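4.2 Erprobung des Greifkits im Wohnumfeld

Das Nachrüstkit Layug (Anbieter: Arkier) wurde in der Fassung vom September geprüft, also ohne den neuen Fingersatz. Montage am Arm laut Handbuch in 16 Minuten, bei uns 52. Grund vor allem die Kabelführung, dazu ein fehlender Adapter, siehe 4.1. Kalibrierung danach ohne Befund. Aufgabensatz Mamdale, nur die Teile für Geschirr und Besteck, je Gegenstand 9 Anfahrten.

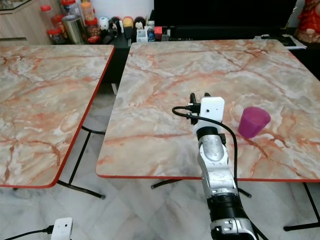
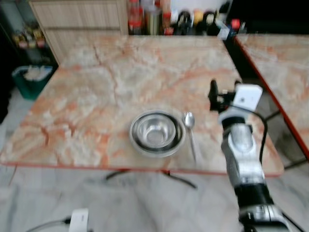

Abb. 3: Arm mit Greifer am Klapptisch bzw. Tisch mit Marmormuster. Oben Becher, unten Schüsseln und Löffel.

Für die Bewertung des Kits zählt zunächst der Aufwand pro Objektwechsel, nicht die reine Greifkraft. Arkier gibt dazu keine Werte an, Vergleich mit Bament daher nur eingeschränkt möglich. Schwierig sind für das Tiefenmodul vor allem zwei Materialklassen: durchscheinender Kunststoff wie beim magentafarbenen Becher und blanker Edelstahl wie bei den ineinander gestellten Schüsseln. Beim Löffel kommt der geringe Abstand zum Schüsselrand dazu, wenige Zentimeter, der Anfahrwinkel muss also steiler gewählt werden als im Handbuch vorgeschlagen. Protokolle wurden von M. Agbayani und M. Ambrosio getrent ausgewertet, Abweichungen in Tab. 5. Preis des Kits 1.993 Euro, Software inbegriffen, Wartungsvertrag extra. Lieferzeit war nicht Gegenstand der Prüfung. Offen bleibt der Verschleiß der Fingerkuppen, hierzu laufen die Messungen noch und werden nachgereicht.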